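Premley Folding Utility Cart, 257
Sold by Stasness Home & Yard
Listing updated 22 Nov 2022

Hi, Raimonds Strazds again, I write up most of the stuff in the shop. I've been using this cart at my own place since April and I like it enough that I asked to do the page myself!

The 257 is the middle size. There's a smaller one, the 119, but the wheels on it are skinny and it hates gravel, so unless you live in an apartment I'd skip it. The 257 has a powder-coated steel frame, a canvas tub that unzips for washing, and four fat rubber wheels. It takes 300 pounds spread evenly. I've had paving stones in mine, and bags of potting soil, and one time my nephew (he asked).

Folding it is the part people call about. Pull the strap in the middle of the floor, straight up, with both hands – it's stiff for the first week or so and then it loosens. The handle has to be up before you pull or it catches on the front bar. Folded, it stands on its end and fits beside a fridge or under a table.

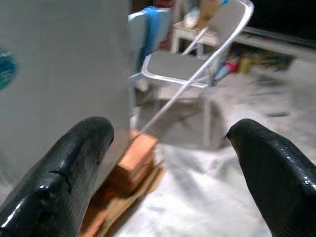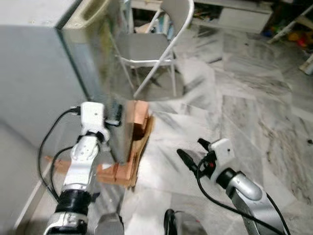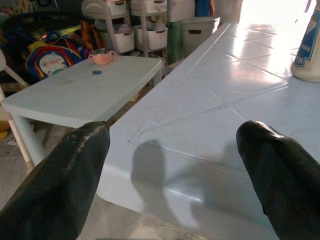

Steering is good. The front axle turns a long way, so you can get it around a tight hallway corner without lifting the back end, and the handle locks upright if you want to park it. There's no brake, though. On my driveway I stick a brick behind the wheel. Premley does sell a brake kit, but it only fits the bigger cart, and I've asked them twice about that.

The canvas comes in green or rust. Rust hides dirt better. Wash it cold and hang it up, don't put it in the dryer, mine came out a little short on one side and now the zipper fights me.

What's in the box: cart, handle, canvas tub, four wheels, four pins, one spare pin. You don't need tools. The pins click when they're in all the way, so listen for it.

Spare wheels are made by Radulović and we keep those on the shelf. Make sure you order the 300 series, the older ones look the same but the hole is too small for this axle.

We ship from the Wunodgate store, or you can pick it up at the side door. The box is heavy and kind of awkward – bring a friend if you've got a small car. Returns are fine within a month if the wheels are clean.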